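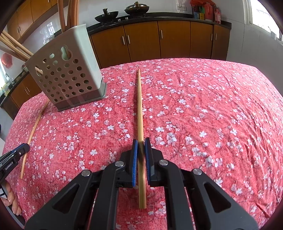
Norbert Štefanec thinks you should never stand chopsticks up in a holder until they've had a full night lying flat on a towel, and he told me so before I'd even gotten my coat off. I had come to the Gutstead community kitchen to write a few lines about its utensil sorting afternoon, and I was in an argument within a minute. I loved it already!

So, the news first. The kitchen on Gurner Street is finally going through its drawers. The monthly noodle suppers start up again in January after a long break, and before that happens every chopstick, ladle and spoon in the place is getting looked over, wiped down and given a proper home. The chopsticks came first, on the big table with the red blossom tablecloth (white and pale pink flowers, very cheerful, and I want one for my own kitchen).

The supper crowd has gone through a lot of chopsticks over the years. Ľudovít Machala keeps the notebook, and he read me the number from the last check: 259 pairs, plus a shoebox of singles that never found a match. The goal is to get down to what people use on a supper night and pass the rest along to the Rovano after-school club, where they'll end up in garden projects and, I'm told, a very ambitious model bridge.

A few things I learned while getting in everybody's way. Wooden chopsticks should be straight, and you find out by rolling them on the table. If one wobbles, it goes in the bridge pile. If the tip feels rough when you run a thumb over it, same pile. The long ones, the kind you cook with, stay no matter what, because Ľudovít fries for almost 25 people at a time and likes to keep his knuckles well away from the oil. I can't fault him there.

The holder is where things got heated. It's a pale gray-green plastic one, square, with rows of round holes through it and a little gourd-shaped cut-out up near the top, and it stands on a darker gray base. I think it's adorable. Norbert's complaint is that people drop chopsticks in straight from the sink and call it done, holes or no holes. Ľudovít says the holes are there for exactly that and he has never once had a problem. They went back and forth on it for a good while, and then Norbert asked me what I do at home. I throw mine in a drawer with the rubber bands and the takeout soy sauce. There was a silence after that.

For now they've settled on a trial. One holder for the long cooking chopsticks, out where the cook can grab them, and the eating pairs laid flat in a lidded box in the cabinet. They'll see how it goes for 3 suppers and then argue again. I've asked to be invited.

I do like this kitchen. It has those orange-brown wood doors with the slim silver handles, a long black countertop, a pair of black woks sitting on it, and white tile behind. There's a bright window, too, and people end up drifting toward it when they should be sorting. The red, yellow and blue boxes and bottles at the other end of the counter are next on the list, and I hear there may be strong feelings about the order they go in.

If you've got spare cooking chopsticks in good shape, long ones only please, you can leave them with Ľudovít at the side door on any supper night. Short ones and singles should go straight to Rovano. Drawer dividers would be very welcome as well, and so would a second towel rack, at least according to Norbert. He'd like it noted that he asked for the towel rack last year.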